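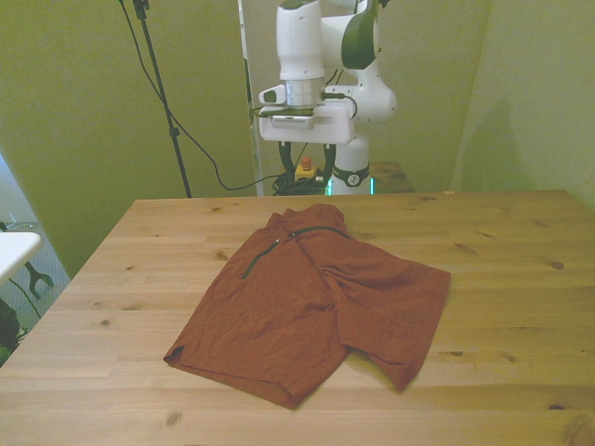
A robot arm and a short-sleeved shirt. The red button on the yellow box is the emergency stop.

Rules for Working Near a Robot

A robot arm can be strong and quick. It can't tell that your hand is in the way unless it has been built to notice. That is why people who work with robots follow safety rules, the same way people who drive cars do.

Stay out of reach
Every arm has a space it can reach if it stretches out as far as it can go. When the arm is switched on, people keep out of that space. This matters even when the arm is still. It may only be waiting for its next command.

Know where the stop button is
An emergency stop is usually a big red button on a yellow background. It is shaped like a mushroom so you can hit it with your whole palm. Anyone in the room may press it, and you don't have to ask first. At the Mersha workshop in Ovstead, new helpers learn this before they learn anything else.

Pressing the button does not fix the problem. It stops the arm. A trained adult then finds out what went wrong, and only after that is the arm started again.

Look at the lights
Many robots have a light that changes color. The colors don't mean the same thing on every robot, so read the chart that comes with yours.

Start slowly
Esi Agbenyega teaches arms to handle clothes. Cloth is hard for a robot – it bends and bunches up in a new way each time. She runs every new job at low speed first, and her hand stays near the button.

Who makes the rules?
Groups of engineers from many countries meet and agree on them. The written rules are called standards. Some are for the companies that build robots, and others are for the people who use them.

Words to know
Gripper: the part of a robot that holds things.
Standard: a written rule that many people have agreed to follow.

Written by Tolera Mekonnen. Updated 3/31/18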